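Teaching by Hand: Kitchen Table Sessions

Photos and notes from the August sessions at Zimemlow, where we record people showing a robot arm how to clear and set a table. Each recording is called a demo. A person drives the arm from a pair of hand controllers, and the arm's motion is saved along with the video. We kept 355 demos from the month and threw out 58, mostly for dropped items or a lost connection.

Graziella Greco set up the tasks and Harriet Yazzie did most of the driving. Their notes are below the photo. 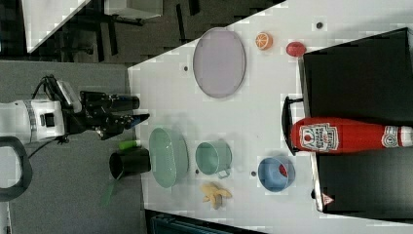 Driving by remote takes longer to learn than pushing the arm by hand. With your hand on the wrist you feel a contact right away, and with the controllers you have to judge it by eye. Harriet starts new drivers on large, forgiving things and leaves the cups for later. A black cup on its side, like the one near the gripper, calls for a different approach from a mug with its handle out, and new drivers tend to come at both from straight above. The toy food is easier to begin with, apart from the banana peel, where people can't decide which part to grab.

Layouts
Graziella changes the layout after every demo. Plates move, bowls turn, and food may start on the table or in a dish. If two layouts in a row look alike, she redoes the second one.

Pace
Slow and steady is what we ask for. A driver who stops to think for several seconds leaves a pause in the recording, and the trained arm will pause there too. We trim the start and end of a demo but never the middle.

By hand
We also recorded 196 demos by hand guiding, with the driver moving the arm directly. These were done on the Nandina table with the same task list. The motion is smoother, but the driver's arms get into the video, so those are stored in a separate set.

Next up is the Baptiste task list – stacking, pouring and wiping. The goal is 500 demos.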